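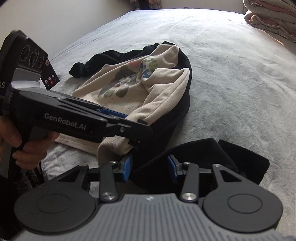
How to wash a sweatshirt so it still fits next year

Most laundry advice is written by people who want to sell you something to pour into the machine. I have read a lot of it and tested more of it than I care to admit, and very little made a difference I could see. What follows is the short version of what's left.

Before you start

Read the care label, but don't treat it as scripture. Makers tend to print the most cautious instructions they can, and a cotton blend marked "cold only" will usually survive a warm wash. Dark and light panels sewn together are the exception. Wash those cold the first few times, whatever anyone's grandmother says about vinegar setting the dye. I tried the vinegar. The dye ran anyway.

Step 1. Turn it inside out

Zip any zippers and pull the sleeves all the way through. A sleeve that's half turned comes out of the wash twisted and takes forever to dry.

Step 2. Treat stains first

A drop of plain dish soap, rubbed in with a thumb and left for 14 minutes. Why 14? That's how long my kettle and a cup of tea take. Anyone who gives you an exact number for this is guessing too. Rinse it before it goes in the machine or you'll get suds.

Step 3. Use less detergent

The line on the cap is generous. I use half. Yasaman Dehghan, who ran the Nostholm laundromat when I lived over it, used less than that and had the whitest towels on the street. If clothes come out stiff or smell sour once they're dry, try cutting the dose before you buy a "deep clean" product.

Step 4. Pick a short cycle

The 60-minute cycle on my old Stuveck gets a sweatshirt as clean as the long one does. I ran the same load both ways for most of November and couldn't tell them apart. Muddy work clothes are another matter.

Skip fabric softener. It coats the inside of fleece and makes it less fluffy over time, whatever the bottle claims.

Step 5. Dry it flat, or close to it

Shake it hard, pull the cuffs and hem back into shape, and lay it over a rack. Hangers leave bumps in the shoulders. If you must use the dryer, go low and take it out while the seams are still damp. The wool balls people swear by did nothing for my drying times, though the cat liked them.

Step 6. Fold it, don't hang it

Face down, sleeves in, bottom up to the collar. You don't need a folding board.

What about pilling?

A cheap fabric shaver works. Go slowly and keep the cloth tight. My Arach is noisy and eats batteries, but I've had it for years. Pumice stones also work, right up to the moment they make a hole.

What about shrinking?

Soaking in hair conditioner is supposed to bring a shrunken sweatshirt back. I got a little length in the sleeves and none in the body, and it smelled of coconut for weeks. Try it if the thing is ruined already.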